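Keeping the shelf cell running at Clarside

Efua Bawa has looked after the shelf cell at our Clarside site since it was moved over from Vallmont in August. Several people have asked what the daily and weekly checks involve, and two more teams will be booking time on the robot this quarter, so she wrote up the routine for the newsletter. What follows is her version with light editing.

The cell is simple. There is one mobile robot, one open shelf on a metal stand, a charging spot by the wall and a desk with the control computer. The robot drives up to the shelf, picks a box, backs off and puts the box down again where it was told to. Most of the trouble we have had came from small things moving: a clamp that slipped, a shelf that got bumped, a box put back facing the wrong way.

Start of day

The first person in does the morning check, and it should be finished by 8:30. Leave the robot on its charger until you have walked the floor. Pick up tape, cable ties and bits of cardboard. A cable tie under a drive wheel cost us most of a morning in the first week, and the robot reported it as a motor fault, so we went looking in the wrong place.

Next, check the clamps on the robot's body. Put your hand on each one and try to twist it. It should not move at all. If it does, tighten it a quarter turn at a time with the short hex key from the drawer and try again. Do not use the long key. The long key makes it easy to overdo it, and we have already replaced one clamp that cracked that way. Write down which clamp you tightened, left or right, as seen from behind the robot.

Then turn the robot on and wait for the status light to settle. Run the short arm test from the desk. It takes 54 seconds. Stand at the desk while it runs, with the stop button in reach.

Setting the shelf

The shelf has to be at the same height and the same distance from the parking mark every day. Measure from the floor to the front lip at both ends. If the two numbers differ, the bracket at one end has sagged or somebody has leaned on the shelf. Loosen the bracket, level the shelf, tighten the bracket and measure again. Please do not shim it with folded paper. We found four layers of it in there last month.

Boxes go on with their printed fronts facing the robot and bare shelf showing between them. The gripper needs that space on both sides. When boxes touch, the robot tends to drag the neighbor along and then both end up on the floor. After you have loaded the shelf, park the robot on its mark and look at it from above before you start a run.

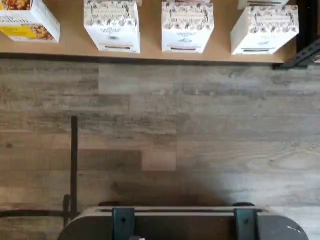
The shelf from above, with the robot's clamps at the bottom. The matching boxes have the leaf and flower print.

We use ordinary retail boxes because those are what the Zabala project will be handling. Matching boxes are harder for the vision software than mixed ones. It can find a box without trouble but may lose track of which one it was asked for, especially if one sits at an angle. If you see the robot hesitate between two boxes for longer than a few seconds, stop the run and save the log. Don't straighten the box until the log is saved, or we lose the case we wanted to look at.

Replace any box with a crushed corner. The spare cartons are on the bottom of the gray cabinet. Fill each one with the foam insert so that it weighs the same as the old one, and put the lid tape on flat. Loose tape sticks to the gripper pads.

Once a week

The weekly job takes 30 minutes if nothing is wrong. Wipe the gripper pads with a damp cloth and let them dry before you run anything. Check them for shine. A shiny pad has lost its grip and needs to be swapped, and pads are always swapped in pairs.

Vacuum the wheel housings. Take the side cover off, which has four screws, and keep the screws in the magnetic dish. Look at the cable where it leaves the body and bends toward the arm. If the outer sleeve is worn, tell me before the next run. Tape is not a repair here.

After that, rerun the camera calibration. Take the boxes off the shelf first and put the calibration board in the middle. The routine is in the Kilance software under Service, and it will tell you if the result is within limits. If it fails twice, check that the board is flat and that the overhead lights are all on. It has failed for me with one light out.

A fault we fixed

Some of you will have seen error 2067 on the desk screen. It means that the arm took too long to reach its position. For two weeks we cleared it and carried on. When I finally took the cover off, the connector on the wrist joint was not fully seated, and it would lose contact when the arm reached far to the right. I cleaned it, pushed it home and added a clip. The error has not come back in the runs since then.

If you do see it again, please don't clear it. Leave the robot where it is, press stop, and come and find me. Where the arm is standing when the error shows up is the most useful thing to know.

End of day

Drive the robot back to the charger using the hand controller. The return program works, but it does not see low stands and legs very well, and I would like someone watching. Check that the charge light comes on before you leave. Take anything heavy off the shelf overnight. Fill in the log sheet, including on days when nothing happened.

Booking and spares

Bookings go through the shared calendar in half-day blocks. Leave 30 minutes free at the end of your block for putting things back. Spare pads, clamps and side cover screws are in the second drawer under the desk, and the list on the inside of the drawer shows what should be there. Cross off what you take. The clamps come from Vallmont and can take three weeks to arrive, so please tell Efua when you use the second to last one.

She is doing a walk-through of the weekly job for new users at 10:00 a.m. on the first working day after the stock check. It is held at the cell, and closed shoes are required.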